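Tenness Boards: Placement Sheets and Parts

This gallery covers the flat placement boards kept at the Okeke workroom. Each board is a single white sheet with gray outlines printed on the face and recessed shapes where parts are seated. The parts are small, mostly pegs and knobs, and they are stored separately from the sheets. Notes on the pages were compiled by Ifeoma Bako in February and revised once after the second set of boards arrived.

The series is numbered by sheet. Sheet 26 is the one in regular use. Its outlines include large and small circles, a slot near the left edge, and a rectangular area that takes short pegs side by side. Outline and part are matched by shape and size only. Color is not a guide, and several blue parts of different heights belong to different positions.
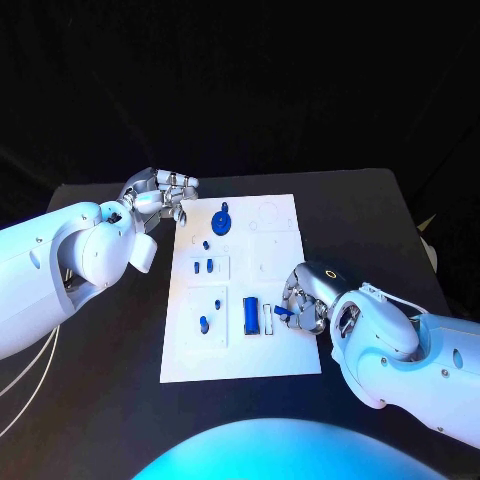 Peg height matters more than it would seem from the outlines. Two pegs with the same base can differ by a few millimeters at the top, and the print on the sheet does not show this. The part list does, under "overall length." Check the list before seating anything in the rectangular area.

Knobs are handled by the rim or by the raised peg on top. Either is acceptable. The rim gives better control over angle, and the peg makes it easier to lower the part straight down.

Boards are laid flat on a dark surface. Against a pale one the edge of the sheet is hard to find, and the gray print looks weaker than it is. The Primance lamps in the workroom are set to 75 percent for the same reason. At full output the white face washes out and the smaller circles are difficult to read from a standing position.

Full inventory, all sheets: 158 parts, stored in Nendano trays with one tray per sheet. Spare pegs go in the lid. Parts with worn edges are bagged, labeled with the sheet number and left on the shelf by the door until Saturday, when the trays are checked against the list.

Related pages: Part list by sheet. Tray labels. Outline key, revision 2.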